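MOSTON, November 24, 2023 — Vistton has withdrawn release 11 of its Morin gripper control software after finding a fault that can stop the fingers from opening fully once a handle has been gripped. Customers should return to release 10 before running any further drawer or door tasks. A corrected version, release 12, is in test and will be issued when it has passed the full set of simulated and bench trials.

No injuries have been reported. Two customer sites reported damage to cabinet fronts, in both cases a handle pulled away from its fixings when the arm withdrew with the fingers still partly closed.

## Nature of the fault

Release 11 was issued in August. It changed the way the controller decides that a release movement is complete. Earlier versions waited for the position reading from both fingers. Release 11 accepted the reading from whichever finger arrived first, in order to shorten the pause between letting go and moving away.

On a flat, evenly loaded object the two fingers arrive together and the change has no effect. On a round bar gripped at an angle, one finger can drag against the bar while the other moves freely. The controller then reports the gripper as open and allows the arm to retract. The force limit on the fingers does not prevent this, as it applies to closing only. The arm's own force limit remains active, but its default setting is high enough to damage light furniture fittings before the arm stops.

The fault is confined to software. The gripper body, fingers and motors are not affected and no parts need to be returned.

## Reproduction in simulation

Engineers at Moston reproduced the fault using Jumen, the company's simulation package. A set of 400 handle approaches was run on release 11 with varied angles and starting positions. Of these, 388 ended with a correct release. In the remaining 12 the controller reported an open gripper while one finger was still in contact with the bar. The same set run on release 10 produced no false reports.

All 12 failures occurred when the bar lay diagonally across the path of the fingers. The original acceptance tests for release 11 used horizontal and vertical bars only. Vistton accepts that this was a gap in its testing — diagonal approaches are common in use, particularly when the arm is mounted to one side of the cabinet.
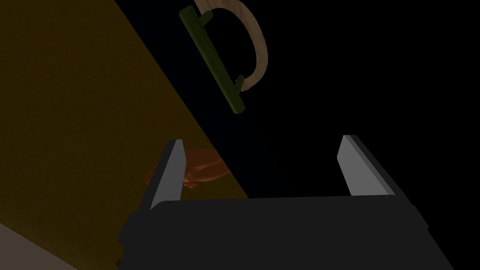

Jumen scenes for the release 12 trials use bar handles on cabinet-type panels, with other objects left near the working area and the lighting kept low. A trial may begin only when both fingers are confirmed open. At that point they stand well apart with nothing between them, as with the pale grey pair facing the green bar, and the bar itself runs diagonally to the gripper. The two finger readings are logged separately from the first movement to the last, and any disagreement between them at release is counted as a failure, even if the arm would have cleared the handle.

## Action required

Operators running release 11 should:

- stop all tasks that involve gripping a fixed handle, rail or bar
- install release 10 from the support pages and restart the controller
- run the finger position check with the arm clear of people and furniture
- inspect any handle used since the update for loose fixings

Sites that cannot change the software immediately may continue with loose objects only. Lowering the arm force limit reduces the risk of damage but does not correct the fault, and should not be treated as a substitute for returning to release 10.

Settings saved under release 11 can be read by release 10, with the exception of the release delay. This value returns to its default and must be entered again by hand.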